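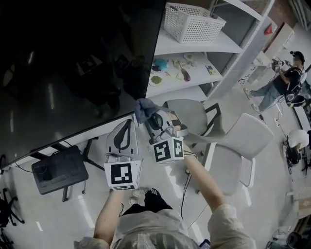
2 min read

1/ At the end of December I always clean the room where we work. This year I started on 26/12/2025 and I want to write down what helped me, maybe it is useful for someone with a similar room.

2/ My first rule: one kind of surface, one cloth. The cloth for shelves does not go to the screen. Before, I used the same one for everything and then I wondered why the screen had gray lines.

3/ The toy food takes more time than the furniture. We keep it on the white shelves, and every small piece collects dust in the corners. The eggplant is easy. The tiny pieces are terrible – I wash them together in a bowl with a little soap and let them dry overnight.

4/ For the baskets with holes I use an old toothbrush. Friends from Nillilby told me to put them in the dishwasher, but I tried it in May and one came out with a different shape.

5/ Now the big black screen. It is beautiful for one hour after cleaning, then you see every finger again.
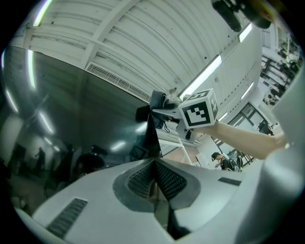
6/ With shiny black I go slowly, from top to bottom, with a dry soft cloth. If a mark stays, I put two drops of water on the cloth, never on the screen. Then I look from the side, where the light from the ceiling shows what I forgot.

7/ Ceiling lights are very strict teachers, by the way. At home I have one warm lamp and everything looks clean :)

8/ Cloths: I bought a pack of 12 from Emari. One is lost already, so I have 11. They are soft and do not leave hair. I wash them without softener – with softener they only push the dust around.

9/ Chairs are last. I wipe the seat, then the legs, then I turn the chair and take the threads out of the wheels. The white plastic chair shows every shoe mark, but a damp cloth and some patience is enough.

10/ Still on my list: the cables on the floor. If you have a good way to keep them together without tape, please write me. Tape leaves glue and I don't want to clean that also.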